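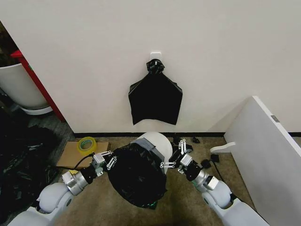 Ogbonna asked whether the Undalance kit would be worth its rental if all it ever learned was the trash, and the rest of the Arkholm office wanted to know the same thing. I have had that question in mind all through this second stretch of the review, and I'm glad to say I can give you a fuller reply than I could in July.

Progress report to Himgate, 10/12/2021

First of all, thank you for your patience while we got the two arms settled in. The kit comes with a pair of parallel grippers and a decent manual (a little thin on calibration, but the support desk has been kind to us), and we were up and running after four days.

Most of our time has gone into bag work at the round bin with the domed lid. Thin black plastic is a miserable thing to handle, all creases and shine, and it slides over a rim just when you think you have it. We have logged 200 attempts at the bin so far. In 23 of them the bag tore, mostly early on, before we lowered the grip force. I would still call the left arm the steadier of the two, and we have asked the supplier to look at the right one when they next visit.

Spending is on track. The only extras were bags and packing tape, both bought locally, and I have kept the receipts for you.

There are nine weeks left on the rental. We would like to use them for tying off full bags and then for a try at sorting recycling, if you are happy with that. The supplier has offered to extend the term at the same monthly rate, and I need your answer on that before I write back to them.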